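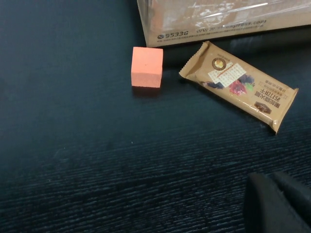

The rule has to say what the arm may not do before it says what the arm should do, or so the message from Ukine had it, sitting in my inbox at 7:40 this morning with no greeting and no sign-off. I read it standing up, with one shoe on. It was a comment on section 4 of my handling rules, the section I had been rather proud of.

So August goes on, and I am still writing manners for a machine.

The annoying thing is that Ukine has a point. Section 4 as it stood yesterday was a cheerful little list. Approach from above. Close gently. Lift straight up. Put it down where you said you would. You could have read it out at a kindergarten. What it left out was everything that matters when the thing in front of you is a cracker in a wrapper, sealed at both ends with a good deal of nothing in between. You can do all four steps in order and deliver a bag of crumbs, fully compliant.

I rewrote it before lunch. The arm may not close on the printed middle of a sealed snack pack. It may take it by a crimped end, at low force, and if it can't get to a crimped end it stops and asks. I put in "stops and asks" with some feeling. The old draft said "selects an alternative," and I know from my own life what that leads to.

Then the foam cube. Everybody loves the foam cube. It forgives anything, so every test somehow ends up being about it. I looked through the Jomport log, and out of 2527 grasps there are 438 on a foam cube, and people had been quoting the overall number in meetings as if it meant something about food. I have added a line saying results on foam and results on packaged goods get reported in separate columns. This will make me no friends. The foam column is going to look wonderful and the other one is going to look like my school reports.

Clear film is the other sore spot. A cardboard box is a decent, honest thing to look at, but wrap it in plastic and every lamp in the ceiling wants to be on it too. The draft now says that where glare crosses an edge, that edge is not to be used for measuring distance. Khan (the Khan office, which signs everything "Khan" as if the building could type) objected at once that this rules out half the edges in a warehouse. Yes. I wrote back that it does. They answered with a thumbs up, and I have spent the afternoon wondering what kind.

We also lost most of an hour to lint. I would like that recorded somewhere, and since it won't be in the minutes I am putting it here. The question was whether a speck on the work surface counts as an object. If it counts, the arm has to keep clear of it, and we shall all be very old before anything gets picked up. If it doesn't count, then somewhere there is a size below which a thing stops being a thing, and it fell to me to say what that size is. I wrote "debris too small to obstruct placement" and moved on quickly. I expect a letter.

Harance wants the whole document down to 2 pages. It is now eleven, plus an appendix on dark fabric, which I will defend to the end. Ribbed dark cloth swallows shadows, and shadows are how you tell whether a thing is sitting down or still in the air. You'd think a rule about checking contact before letting go would be easy to get through. Three people wanted it softened to "should." I said "shall." I said it several times. There is a power in "shall" that I don't get anywhere else, least of all at home, where I came back tonight and suggested the dishwasher shall be loaded with the forks pointing down, and was laughed out of the kitchen.

What I can't settle is the bit about hovering. Ukine wants the gripper parked well off to the side whenever nothing is being moved, fingers clear of everything on the table. Khan says parking far away costs time on every cycle, and time is apparently what they are selling. My draft says "a clear gap," which pleased both of them, so it is plainly no good. I need a number. I have a ruler out on the desk next to the tea and have been moving my own hand toward a cookie from different distances to see when it starts to feel rude. Somewhere about the width of the saucer. I don't think I can cite that.

The cookie broke, by the way. I took it by the middle.

To do tomorrow: get a proper gap figure, send section 4 back to Ukine with the prohibitions on top, and answer Harance about the page count - after coffee. Also buy more crackers, the flat kind with the holes.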